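Ya-wen Tsai
Apr 14, 2025

Finished going through the Kravets club's old hillclimb results last night, so a short thread on the Niltico coupé and why so few of them are left.

Kravets built 52 road cars. The plan was for more, but the gearbox supplier went under and the firm couldn't afford to tool up for a different unit.

The Niltico had a steel backbone chassis, glassfibre body and a 2-litre straight four with twin carburettors. Light at the front, and by most accounts it needed a firm hand in the wet.

Three cars were set aside for the works team. They had wider rear arches, a bigger fuel tank and a close-ratio gearbox. Everything else was as sold to customers, including the seats.

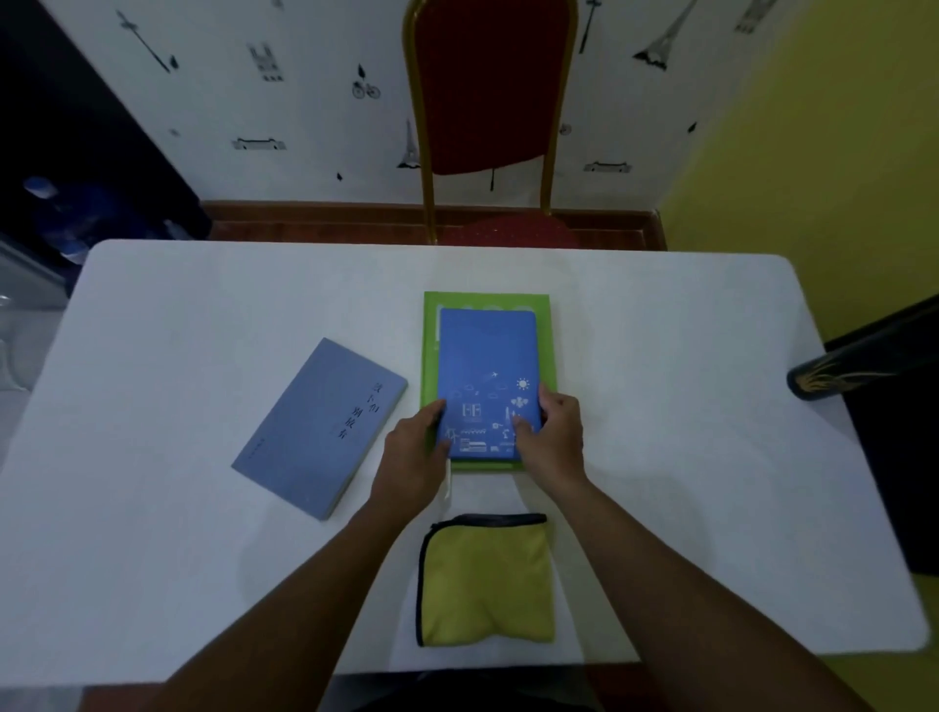

Hoi-yan Tsang drove the first works car and Szu-yu Wei the second. The third was kept for spares and never started an event, though it was entered twice.

Best result was second in class at the Karnus hillclimb. The club sheet gives Tsang's time for the first run only. The second run column is blank for everyone, so I assume it was rained off.

Wei's car went off at the top hairpin the following May and bent the chassis behind the engine mounts. It was straightened and sold as a road car. The repair plate is still riveted to the bulkhead.

Yi-chun Huang has that car now. It has been repainted dark green and has the standard gearbox, but the wide arches are original. He runs it a few times a year.

The spares car was broken up. Its engine went into a Brikosero single-seater, which is why you sometimes see a Kravets number listed against a Brikosero in the later programmes. Same engine, different car.

Tsang's car I can't trace after it was exported. If anyone has the chassis register, or programmes from the Karnus meetings, please message me. Scans are fine.

Thanks to Jui-lin Yip for lending me the result sheets. They go back in the post tomorrow.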